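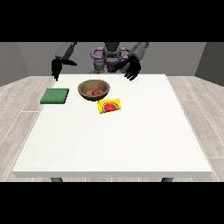 图1 仿真中的收桌任务:木碗、红球、绿色方垫和一件印着西瓜的黄色扁平包装

首页 > 教程 > 家务自动化 > 收桌子演示怎么看、怎么测

发布:2020年3月16日

每隔一阵就有人问我,机器人是不是已经会收桌子了。我的回答还是:先自己测一遍。下面是我测 Lunesetti 控制程序时用的步骤,换别家的也能用。

第一步,写清楚什么叫“收完”。球算不算要拿出碗?方垫放回哪里?宣传稿里的“整理桌面”往往没有定义,怎么做都算成功。

第二步,先在仿真里跑。物体不要多,位置每次随机。固定摆位跑出来的成绩我一概不看。

第三步,跑够次数。我跑了800次,每次限时2分钟,超时记失败,碰掉东西也记失败。中途手动重置过的那几次单独列表,不要混进去。

第四步,分物体统计。碗有边沿,手指好搭;小球会滚;扁平包装贴着桌面,手指很难插到底下。只报一个总成功率,最难的那项就被盖过去了。

第五步,改条件再跑。把零食袋挪到碗边,把方垫转个角度,看成绩掉多少。Gokarach 论坛上 Simone Frota 贴过一份对照表,格式可以直接拿来用。

第六步,上真机。仿真里的摩擦和软硬都是填进去的参数,家里的抹布吸了水会变重,包装袋会打滑、会皱。我把同一套程序搬到真机上,连续试了23次,合格的只有2次,剩下的多半卡在那袋零食上。

常见问题

手是五指的就更能干吗?未必。先看它抓扁东西的记录,再看手指数目。

现在值得买来做家务吗?我不买。收这么一张桌子,我自己用不了半分钟。

下一篇:叠毛巾测试(5月更新)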